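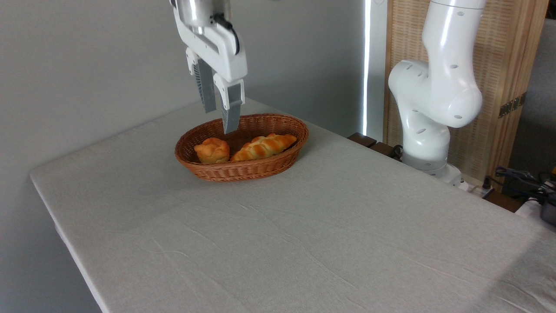 Oval bread basket, reddish-brown, on a pale cloth.

Skomside Oval Bread Basket
Item 952
Supplied by Faseo Table and Counter

Shallow oval basket for bread service at the table or on a buffet line. Woven from synthetic rattan in a tight horizontal weave and finished with a thicker rolled rim. The weave does not absorb water and will not splinter.

Specifications
Shape: oval
Material: synthetic rattan
Color: reddish-brown
Maximum load: 800 g
Stackable: yes, up to 4 high when empty
Pack size: 2

Use
Suitable for rolls, sliced bread and wrapped goods. Line the basket with a napkin or paper liner when serving loose seeded bread. Not for use in ovens, under heat lamps or in microwaves. Let bread cool before filling.

Cleaning
Wash by hand in warm water with mild soap. Use a soft brush along the underside of the rim, where crumbs collect. Rinse and air dry upside down. Bleach will dull the color over time. Dishwasher use voids the warranty.

Related items
Değirmenci round basket, same weave
Skonik cotton liner, oval, washable

Ordering
Sold in full packs only. Orders received by noon on Friday ship the same day. Mixed packs of oval and round baskets are not available. For trade pricing or replacement of damaged stock, contact Everaldo Siqueira at the Faseo order desk and quote the item number.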